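Kitchen Skills for a Robot Arm

At Girkport Secondary College, the robotics club has given its Year 11 members a task for the second half of the year: teach a robot arm to sort a basket of vegetables. The project, named Edodia, began in February and has since taken up 318 hours of club time.

Students write the programs, record each trial and report their results to the school. A grant of $2155 from the Neledano Foundation paid for cabling and spare parts.

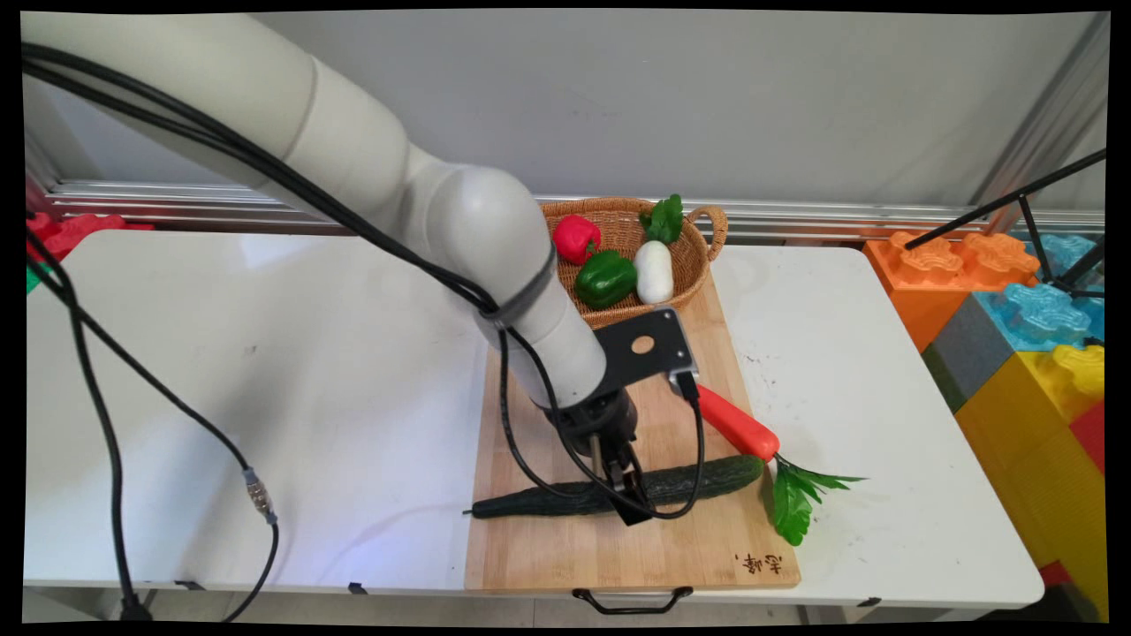 Do members need to know how to program before they join?

New members start with a short course in the basics, held at lunchtime during their first term.

The club has 27 members and will enter the Dvorak Schools Challenge in November. Entries are judged on reliability, and teams must submit their full trial records with the finished program.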